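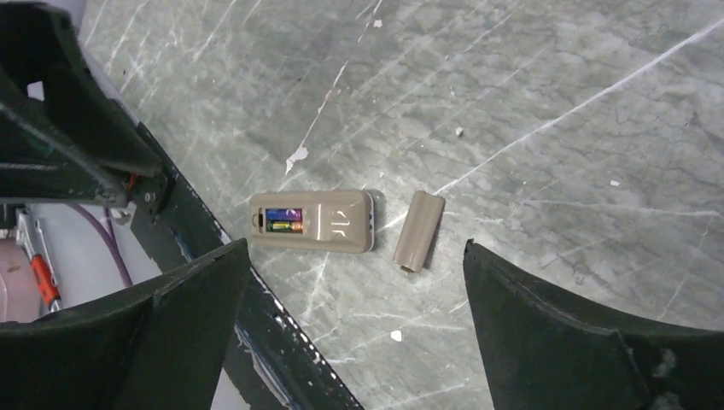
Respondo rápido que entro a turno. Lo de Bikordale no es como lo cuentan en la circular. Los brazos se ocupan de los mandos -- tapa, pilas y caja -- y nosotros de lo que sale raro. Que es bastante. En noviembre me tocaron 173 mandos apartados, casi todos por la tapa, y eso lo resuelve una persona con la uña en dos segundos.

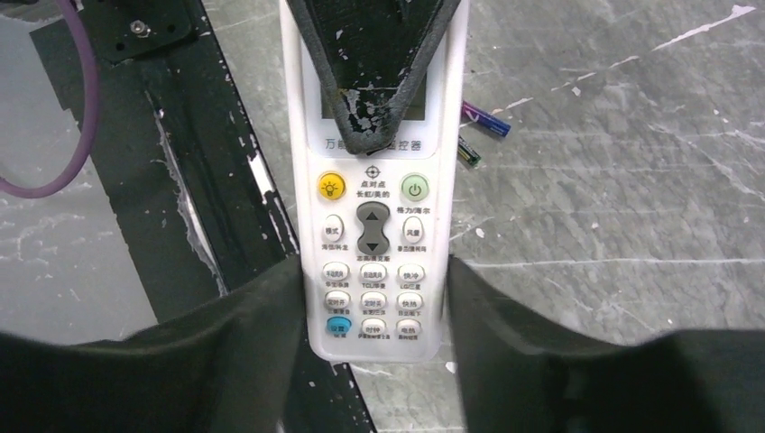
El 21 de diciembre, Fikri Govindasamy escribió:
> Compañeros, en Distthorpe nos dicen que en enero llega la celda
> de Rebane. Somos 19 en el banco. ¿A vosotros os recolocaron o
> qué? ¿Hubo formación? Aquí Declan Oakley habla de "acompañar
> el cambio" y poco mas.

Recolocar, sí. Despidos no, de momento. Formación: dos mañanas, la segunda a medias porque faltaba el manual. Pedidla por escrito y dentro de jornada, eso lo primero.

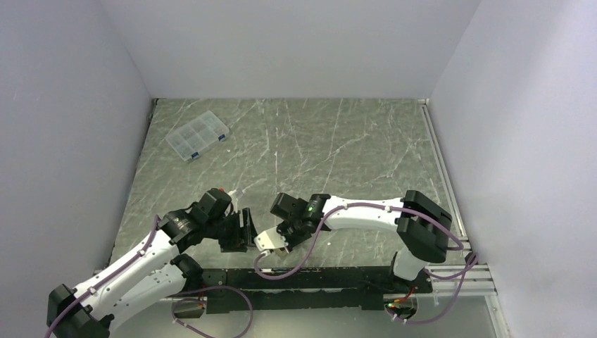 Otra cosa, el plus de destreza. Lo quitaron a quien pasó a vigilar la celda y hubo que pelearlo. Lo recuperamos, pero tarde. Miradlo antes de firmar nada.

Y las muñecas, mucho mejor, eso hay que decirlo. Lo malo es la vista y el aburrimiento -- ocho horas pendiente de dos pinzas cansa de otra manera. Pedimos rotacion cada dos horas y la dieron.
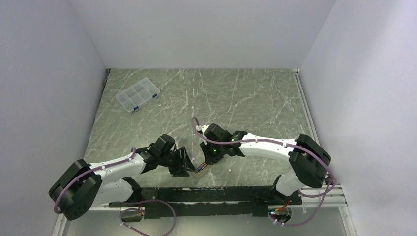
Si alguien de Jident lee esto, que cuente cómo quedó lo suyo con los turnos de noche, que aquí lo van a plantear ya.

Os paso el acuerdo en cuanto lo escanee.

Saludos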